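zenell-bench-costing
README for the planning folder. Maintained by Femke Timmermans.

What this is

Simulation runs and a costing sheet, put together to help us decide whether to buy one arm for the tabletop handling bench, two, or none this year. The runs were made in the Ferkari scene set, with a chess task standing in for small parts placement. Milan Hendriks built the task. I wrote the sheet and most of the complaints.

What this is not

Evidence that the arm will do the job. I have now seen simulated success rates used in two budget requests, and neither request had a line for fixing the real thing. Please don't lift figures from results/ into a purchase form without reading the rest of this file.

Contents

runs/ holds 700 episodes, one folder each
results/ holds one summary table per task variant
costing/ holds the sheet, plus the Asen and Stevens quotes as we received them
notes/ holds meeting notes, patchy before January

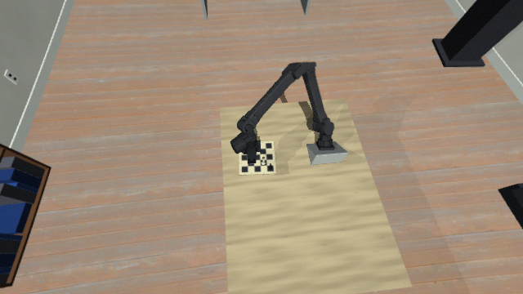
The chess task was chosen for being cheap to set up and easy to score. Our parts are heavier than chess pieces and come in oily trays, and none of that is modelled. Gripper wear isn't modelled either. Rosaire McKinnon thinks the task is still a fair test of reach, and I'd go along with that for bench layout and nothing else.

Notes on the quotes

Asen's price covers the arm and controller. The gripper is extra, and so is the mount. Delivery is given as 16 weeks, with no penalty if it slips.

Stevens includes a gripper and 24 months of support, but "support" means phone and email. A site visit is charged by the day and the day rate isn't in the quote. Themis Deligiannis has asked for it twice.

Neither supplier has put a price on guarding. The sheet adds 30 per cent to both for guarding, wiring and our own time. That is my guess, so change cell B4 if you have a better one.

Known gaps

No running costs after year two.
No resale value. I've assumed nil.
The two-arm tab assumes both arms share one operator. Anel Modise doesn't believe this and neither do I.
Task variants 3 and 4 use the same random seeds, so don't count them as separate results.

Changes

Send corrections to Femke. If you edit the sheet, put your initials in column H.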